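Conveyor belt

A conveyor belt is a long loop of flexible material, stretched between two or more rollers, that carries goods from one place to another. At least one of the rollers is turned by a motor (or, in the older days, by a steam engine, a water wheel, or a patient person at a crank), and the belt travels along with it, taking whatever has been set on top. Belts of this kind are among the most familiar pieces of working equipment in the world, and most people meet one every week at the grocery store without giving it much thought.

How a belt is put together

The part that everyone notices is the belt itself, but a good deal of its character comes from what lies underneath. Most belts are made in layers. The inner layer, called the carcass, gives the belt its strength and keeps it from stretching, and it may be woven from cotton, polyester or nylon, or reinforced with steel cords where the loads are very heavy. Over the carcass goes a cover of rubber or plastic, chosen to suit whatever will be riding on it. Bakeries like a smooth cover that wipes clean, while a gravel pit wants something thick and tough that can put up with sharp stones falling on it all day long.

The roller that does the pulling is called the drive pulley, and the one at the opposite end is usually called the tail pulley. Between them the belt either slides over a flat bed or rolls along on a row of smaller rollers known as idlers. In mines and quarries the idlers are often tilted up at the sides, so that the belt sags into a trough and loose material stays in the middle where it belongs.
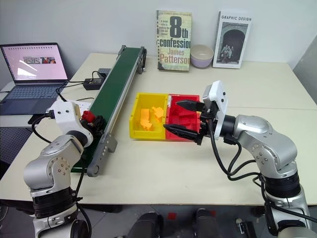 Side rails are a humble part of the conveyor, and they deserve a little more attention than they usually get. Their first duty is to keep goods from wandering off the edge, which matters a great deal on a fast line or wherever the path turns. Small articles are the most troublesome, and a piece like the little red block near the left rail is the sort of thing that can be nudged against a side and turned at an angle if the rails are badly set. Rails may be fixed or adjustable, and on bottling lines they are often moved in and out several times a day as one size of bottle gives way to another.

Early belts

Short belts of leather or canvas, running over flat wooden boards, were used to move sacks of grain well before anyone thought of using them for heavier work. The harbor at Garkau was fond of this arrangement, and its grain sheds kept their canvas belts going long after rubber was easy to come by. The belts were taken down each October, once the harvest had been shipped, and brushed and mended over the winter.

Rubber-covered belts opened the way to coal, ore and stone. The quarry at Braleck built a line 453 meters long to bring limestone down the hillside to the kilns, replacing a narrow railway that had needed constant repair. Because the loaded side of the belt ran downhill, the motor spent much of its time holding the belt back, and the old brake drum is still kept beside the lower station.

Tracking and tension

A belt that drifts to one side is said to be mistracking, and keeping it centered is a large part of any operator's daily work. Many pulleys are made very slightly thicker in the middle than at the ends, a shape called a crown, and this coaxes a belt back toward the center as it runs. Tension matters too. If a belt is too loose, the drive pulley slips beneath it, and if it is too tight, the bearings wear out early and the splice may begin to pull apart. The Rothe works, which made belts for flour mills, supplied each one with a hanging weight on the tail end so that the tension took care of itself through warm and cold weather.

Everyday uses

Airports, parcel depots, canneries and sawmills all depend on belts. The apple packing house at Indmont runs 5 of them side by side, each 76 centimeters wide and lined with soft rubber to spare the fruit from bruises.

See also: Bucket elevator; Chain conveyor; Escalator; Roller conveyor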